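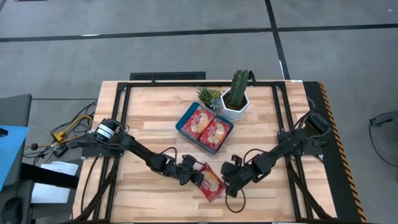

Chapter 3
What a Label Is Allowed to Say

Most people believe they read food labels. Most people, when asked in the parking lot what was on the label they read ten minutes ago, can tell you the color of the box. This chapter takes the second fact more seriously than the first.

The usual story goes like this. A shopper picks up a package, checks the serving size, compares it with the one next to it, and decides. Rules about labels are written for this shopper. Whether she exists in large numbers is a fair question, and the evidence is thinner than you might expect. The survey most often handed to students in this course, carried out in the town of Punarthorpe, asked 2,283 adults whether they used the nutrition panel. A large majority said yes. Saying yes costs nothing, and the survey never followed anyone down an aisle.
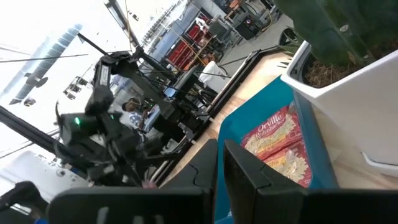 Serving size is where the trouble starts. A serving is a unit for making comparisons, and it was never meant as advice, though almost everyone takes it that way. Makers have some room in choosing how a product is divided up, and a smaller serving makes every number under it look better. Snack foods show the problem well. The front of a popcorn package, such as the red Orville Redenbacher's one in the teal bin, gives its space to a brand name and a picture of the popcorn. The numbers belong to another part of the package, and a reader has to go looking for them.

Then there are the words that sound like facts. "Natural," "simple" and "wholesome" may mean something to the people who chose them. Fudau, a cracker company we will return to in Section 3.2, changed the wording on its boxes one December and left the recipe alone. Sales went up. The company credited the new wording, but it had also cut the price by 19 cents that month – a detail its own report put in a footnote.

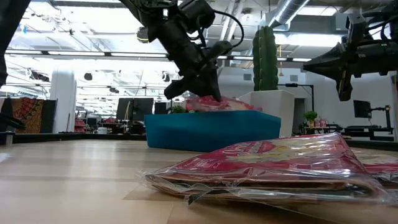
Price and wording moved together, so the Fudau case can't tell us which one did the work. You will meet this problem again and again in the pages ahead. When a study claims that a label changed what people bought, ask what else changed in the same weeks, and who paid for the study.

Before you go on to Section 3.1, take 2 packages of the same kind of food from your kitchen. Write down what you think the serving size is on each. Then look.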